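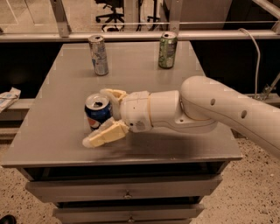 Abb. 1: Greifer mit geöffneten Fingern an der blauen Dose, dahinter die silberne und die grüne Dose auf dem Schubladenschrank.

Dallico: Greifdatensatz für Getränkedosen

Stand: 14. Dezember 2021

Dallico enthält 2.076 Greifepisoden mit einem einzelnen Roboterarm und einem Zweifingergreifer. Der Datensatz gehört zur Methode Nurnier, die aus Kamerabildern und einem kurzen Textbefehl direkt die nächste Armbewegung vorhersagt. Untersucht wird, ob sich ein Modell beim Anfahren noch umlenken lässt, wenn der Befehl während der Bewegung wechselt.

Inhalt

Jede Episode besteht aus einer Bildfolge, den Gelenkstellungen, der Fingeröffnung und dem Befehl in Textform. Insgesamt gibt es 17 Befehle, verteilt auf 6 Aufgabentypen. Die Aufgaben mit mehreren Dosen verwenden 3 Dosen in wechselnder Anordnung. Bei den Umlenkepisoden ist zusätzlich der Zeitpunkt vermerkt, zu dem der neue Befehl gesendet wurde.

Aufnahme

Die Episoden wurden per Fernsteuerung in Skiltham aufgenommen. Bedient haben den Arm Elsie Pryor und Leonor Guerreiro, die Durchsicht lag bei Darlene Sandhu. Episoden mit ausgefallener Gelenkmessung wurden entfernt. Fehlgriffe sind dagegen enthalten und im Feld "erfolg" mit 0 gekennzeichnet — wer nur gelungene Griffe braucht, filtert danach.

Aufteilung

Training, Validierung und Test sind nach Anordnung getrennt. Eine Anordnung kommt also nie in zwei Teilen vor. Eine zufällige Aufteilung nach Einzelbildern ergibt zu gute Werte und sollte nicht berichtet werden.

Ergebnis

Nurnier folgt dem neuen Befehl zuverlässig, solange der Greifer noch über der Tischfläche unterwegs ist. Stehen die Finger schon beiderseits einer Dose, schließt das Modell oft trotzdem und greift das alte Ziel. Mehr Umlenkepisoden im Training haben das verringert, aber nicht beseitigt.

Bekannte Einschränkungen

Alle Aufnahmen stammen von einem Arm und einem Arbeitsplatz. Andere Greifer wurden nicht geprüft. Kraftwerte fehlen. Die Bilder haben eine weitwinklige Verzeichnung, aufrechte Dosen können am Bildrand geneigt wirken. Eine Entzerrung ist nicht angewendet, die Kalibrierdaten liegen bei.

Pflege

Ansprechpartnerin ist Trinidad Núñez, für die Auswertungsskripte Ewan Pryor. Die nächste Fassung ist für Februar geplant und korrigiert die Zeitstempel der Umlenkepisoden.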